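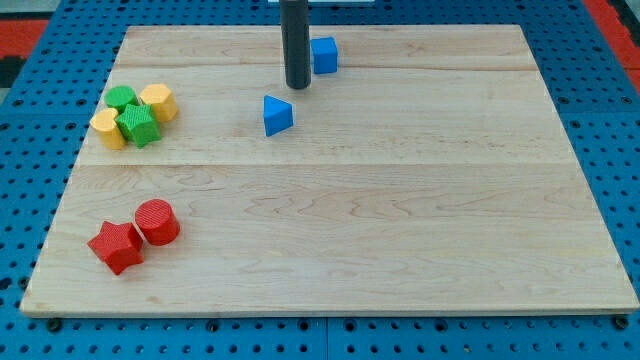 Reading time: 4 min

Mudard Single-Finger Pusher for Tabletop Arms: Equipment Notes and Open Fault

Status: on sale, with a safety notice attached
Notice updated: Thu 27 January
Sold by: Brekance
Price: $3,398 with controller, board not included

Mudard calls this a pushing tool for people who want to move small parts across a flat surface without grasping them. It is a round-tipped finger on a wrist mount, a force sensor above it, and a controller that is supposed to stop the arm when the finger meets something it shouldn't. We stock it, we use one on our own bench, and until the stop problem below is fixed we would like buyers to read past the price.

We run ours over a wooden board on blue perforated pegboard, with small colored shapes to sort: a cube, cylinders, stars, a heart, a few prisms. It's light work. Blue goes with blue, red goes with red, and the finger has to get down behind a block without landing on top of it. A block that size gives very little warning through the sensor when you come down on it.

The fault

The contact stop sometimes fails to trigger on a straight downward move. Sideways contact is fine as far as we can tell. Push into a block, or into the side of a fixture, and the arm halts and backs off the way the manual says it will. Come straight down onto the wood and you may get a halt, or you may get a finger pressing into the board until the arm's own joint limit cuts in. The arm limit is set a good deal higher than the finger stop.

In our test, 27 downward contacts out of 60 were not caught by the finger stop. Same board, same arm, same speed. Mudard's reply was that the sensor had not been zeroed after mounting. We had zeroed it. We zeroed it again while they were on the phone, and the next run missed too.

The maker's second explanation is cable strain at the wrist. This is more believable, and rerouting the cable did seem to help for an afternoon. We are not willing to call an afternoon a fix. The third explanation is firmware, with a new version promised for January. We have a beta. The release notes say "improved contact handling," and that could mean anything.

What it means for you

A blunt finger on a wooden board is a dent and a lost morning. A hand under that finger is a different matter, and people do reach in to straighten a block that has fallen over. The product sheet describes the contact stop as suitable for "shared bench use." We have taken that phrase off this page. Until we see better numbers, treat the stop as a convenience feature and nothing more.

If you already own one:

Cap the downward force in the arm's settings. Do not depend on the finger controller for this.

Set a floor height in software, just above the board, and check it every time the board is moved or bolted down again.

Keep downward travel at 10 mm per second or less.

Pause the arm before reaching over the board. Use the real pause, the one on the pendant. The soft pause in the Mudard app holds position and can resume by itself after a dropped connection — we have seen it happen once and could not repeat it.

Compatible arms

Tested with the Yakubu bench arm. The Zonell adapter plate fits, but the cable exits on the wrong side and has to loop around the wrist, so given the strain theory we are not selling that combination for now. The maker still lists it as supported.

Returns

Any unit bought from us can come back while the notice is open, opened or not, and we pay the shipping. Include the controller, since the serial number on the finger alone doesn't tell us which firmware it shipped with. If you would sooner keep yours, send us your stop logs and we will pass them on. Mudard has asked for more data before it will discuss a recall, and so far it has only ours — plus, it says, its own internal tests, which we have asked to see and have not been shown.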